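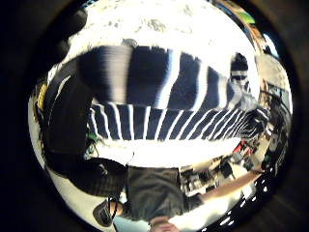 Plisix Tracker: Common Questions

Which lens models does the tracker support?
Pinhole and fisheye. For fisheye, set the circle radius in the config file so the black border is masked out.

Why does tracking drift on striped objects?
Repeated stripes look alike to the feature matcher. Lower the match ratio and keep at least 200 features per image. Motion blur makes it worse, so shorten the exposure if you can.

Can it start with the camera tilted or upside down?
Yes. Gravity is estimated from the IMU in the first 2 seconds.

My map jumps after a restart. What should I check?
Calibration files from before January use the old axis order. Run the Hamel converter on them once.

Where do I report a bug?
Use the Asbridge issue page and attach the log.

Last updated 2026-03-29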